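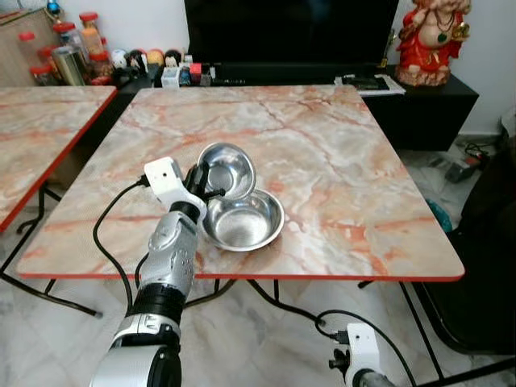 June 30, 2024

Sourdough starter and rye bread notes, continued from the last page, which got too greasy to write on.

Fed the Tedora starter first thing. It had a gray skin on top and smelled like nail polish remover, so it was hungry, and I can't blame it after the way I've treated it this month. Scraped the skin off, kept a spoonful from the bottom, gave it 50 grams of rye and 50 of water. By lunch it was up over the rubber band and smelled like apples again. What a tough little thing!

The Snorradóttir rye is the one I care about today. Last time I baked it at the full heat the whole way and got a crust you could tile a roof with, and the middle was still gummy a day later. So this time I went low and long, the way the old card says to (I had skipped that line, I admit it). Oven at 170 C by the stick thermometer, not by the knob. The knob on the Plumberg oven lies, and it lies more on the left side, so I turned the pan halfway through and wrote the time on my hand.

Dough was wetter than I like. More of a mortar, really. I kept wanting to throw in another handful of flour and made myself leave it alone. Wet hands, wet scraper, smooth the top, done. I did forget the salt until the mixing was nearly over, and had to work it in with my fingers, so if there are salty streaks in this one you all know why.

Proof was 2 hours on the shelf over the dishwasher. Little pinholes all over the top when it went in. I think it could have gone in a bit sooner, the holes on one end were starting to run together. In August it will need even less, and I'd better put that on the card now before I forget. (Did it. Pencil.)

After 55 minutes I took the lid off and it looked pale and sad, so I gave it more time without the lid and quit watching. Pulled it when the thermometer in the middle said it was done and the kitchen smelled like malt and toast. It's wrapped in a towel and I am not cutting it until tomorrow. Please, whoever is in early, don't cut it either. I mean it this time.

Drellell flour: we're almost through the coarse bag and I'm not sure I'd get it again. It drinks water slowly, so the dough feels soupy at first and then stiffens up when you aren't looking. Nice flavor, though, kind of nutty. Maybe mix it half and half with the fine stuff? I'd like to try a soaker with it overnight, boiling water poured over and left covered, and see if that fixes the grit between the teeth.

Still to do: find the other lid for the long pan, new batteries for the scale (it shut itself off twice while I was pouring), ask if anyone has caraway that still smells like caraway. Ours smells like the drawer.

Starter is back in the fridge, bottom shelf, behind the butter. Fed it again before it went in.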